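Arm cell inspection, Clelholm workshop
Checklist with comments
Filled in by: Mireille Sfeir
Date of inspection: 15th September
Cell: Kamar, table 3
Last full inspection: July (Eero Karppinen)

A note before the list. I've kept the old numbering so that you can lay this sheet beside Eero's from July and read across, but I've written rather more under each heading than the form has room for, as several of you told me last time that a bare tick left you none the wiser. Do skip to the actions at the end if you're in a hurry!

1. Power and stop circuit
Main isolator turns freely and locks off: OK
Emergency stop on the pendant: OK
Emergency stop on the wall bracket: OK, but stiff
Comment: The wall button does its job every time, and I pressed it more often than the sheet asks for. It just wants a good firm shove, more than I'd like for somebody with small hands or a bad wrist. I'd be happier with a new one fitted before winter. The part is in the Brornix catalogue under 731, and Hye-jin has the order book.

2. Base and pedestal
Pedestal fixings, torque marks lined up: OK
Rocking or creep under hand load: none felt
Comment: Lovely and solid, this. The paint marks Eero put across the bolt heads in July still meet up nicely, so please don't wipe them off when you clean down.

3. Joints and covers
Noise over full travel, slow speed: slight tick at the elbow
Covers seated, no cracks: OK
Warning label legible: OK
Comment: The tick comes on the way up and goes away once the arm has been running for a bit. I listened to it with Tamer and we both think it's the cover touching and no worse than that, but do write it in the log if you hear it at full speed, or if it starts to come on the way down as well.

4. Gripper
Fingers open and close evenly: OK
Finger pads: worn, still within limits
Tool cable slack at the wrist: OK
Comment: I did this one with the arm folded back on itself and the fingers pointing down, which is a much kinder position for your neck than crouching underneath. Hold the release while you feel for play in each finger, and don't be shy about it.

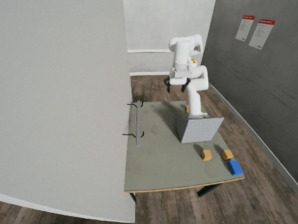

Aoife Keane has asked me to add that she finds the folded position fine for looking but not for measuring, and that she would want the arm brought out straight before anybody puts a gauge on the finger pads. She got two different readings on the same pad in July and puts it down to the angle she was holding the gauge at. I think she's quite right, and I've changed the instruction sheet to match.

5. Table and work pieces
Top level, no wobble: OK
Edge trim secure: OK
Surface: scuffed, acceptable
Cubes and blocks checked for chipped corners: OK
Comment: The circular smudges come from use and I'm not worried about them. A damp cloth is plenty. Please no solvent, however tempting, as the Atallah people who supplied the top were very firm on that point when I rang them.

6. Floor and surroundings
Trip hazards on the approach: none
Notices up on the wall: OK
Comment: Keep the gap between the table and the wall clear, please, even for five minutes, even for a coat.

Actions
Replace wall stop button (Hye-jin Kong)
Order finger pads, one set (Hye-jin Kong)
Listen again at the elbow after 36 running hours (Tamer Atallah)
Repeat pad measurement, arm straight (Aoife Keane)

Result: passed for use, with the actions above open. My thanks to Eero for leaving such a tidy log behind him, and the key to the isolator padlock is back on its hook.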